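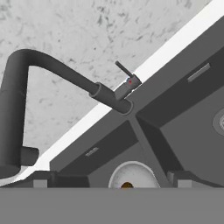
I'm building a sim of my kitchen for a home arm project before I spend money on hardware. The wrist camera sits close to the hand, so the view over the sink comes out tilted, with the white bowl between the two fingers. The arm stalls every time it goes down for the bowl. Step rate is 200. What should I check first?
Drisau, 18/06/2022

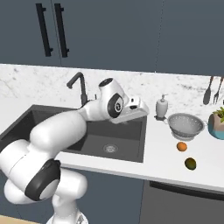
I'd also like to keep the faucet where it is, to match my real counter.

Hegedűs
Check the collision mesh on the sink. If it's one convex hull, the basin is solid as far as the arm knows. Split it into pieces.

Fustetti
try 600 steps, worked for me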